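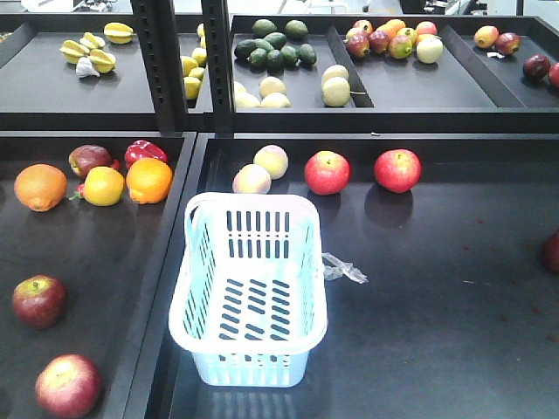
Re: [nastus-list] The Tilluleo memoir: anyone finished it?

From: Zaid Bataineh
To: nastus-list
Date: January 27, 2026

Izzati Nasution wrote:

> I've got as far as the second divorce and I'm flagging. Does it pick
> up once they sack the drummer? Also, the blurb on mine promises "the
> full truth about the Colska sessions" and so far I've had one
> paragraph on them and nine pages on a speedboat. Is there a different
> edition with the music in it?
>
> Izzati

I finished it on Sunday-roast quantities of tea and can report that the drummer goes in chapter fourteen, comes back in fifteen and goes again in sixteen, each time with a solicitor. If you enjoyed the speedboat, you'll be glad to hear it sinks.

The Colska sessions do turn up again, but late, and mostly as an argument over who paid for the piano. The bass player says the band did. The singer says the label did. The piano tuner, who gets two pages near the end and is the only person in the book with a decent memory, says he is still waiting. I would have read 900 pages by the piano tuner.

As for editions, there are 2 that I know of. The hardback has the photo section in the middle and an index. The paperback drops the index, puts the photos on the same paper as the text so that everyone looks as if they're standing in fog, and adds a new afterword in which the singer forgives people. You want the hardback. I paid 40 quid for mine, which hurt, though it does come with the tour dates at the back, and those are useful if you're trying to sort out your tapes. Two of my Hamdan bootlegs have turned out to be the same night with the applause moved.

What annoyed me most was the treatment of the second album. It's the one all of us on here would save from a fire, and it gets dismissed as "the one we did while I had flu". The string parts aren't mentioned at all. Nor is the B-side with the backwards organ, which I was rather counting on, having argued with half this list about it last April. So that row stays open and I still say it's a harmonium.

Skip to sixteen, Izzati, read the tuner, then put the record on. I can lend you the hardback after that if you promise not to fold the corners. The last person I lent a book to from this list gave it back with a bus ticket in it and a note disagreeing with page 12.

Zaid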